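Participants wanted: hand-held gripper demonstrations, Clurnero manipulation group

Posted in May by Dehua Tan

Clurnero is recruiting 26 people to record manipulation demonstrations for the Tang project. Participants carry out short tabletop tasks using a hand-held gripper with a camera mounted on it. The recordings are used to train a policy that later runs on a fixed arm. No experience of robotics is needed.

What the work involves

Each participant attends 3 sessions at our Clomalberg site. A session lasts two hours including breaks. You will be shown the task once by an operator, then repeat it with the gripper at your own pace. Tasks include picking up small items, placing them in containers and closing lids. A smaller group will repeat the same tasks by remote control, using a leader arm to drive a second arm across the room.

Failed attempts are kept and labelled, so please do not restart when you drop something. Finish the attempt, open the fingers and return to the start position.

Who can apply

Adults with normal or corrected eyesight and full use of at least one hand. Left-handed applicants are particularly welcome, as the present set is short of them. The tool is held at chest height for up to 8 minutes at a time. Anyone with a recent wrist or shoulder injury should not apply.

Start position: fingers fully open over clear tabletop, container to the upper left of the camera view.

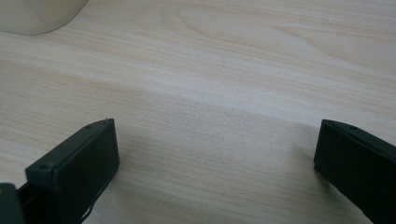 Payment and how to apply

Payment is 325 pounds for all sessions, made after the last one. Travel is not covered. Write to Dehua Tan at the Clurnero front desk, giving your dominant hand and the mornings or afternoons you can attend.

Comments

cladanier_fan: Is this the same tool as in the Cladanier trials? That one was heavy.

D. Tan: No, a lighter handle. The fingers are the same.

mp_holt: Can I do the remote control part only?

D. Tan: Yes, say so when you write. Places on the leader arm are limited.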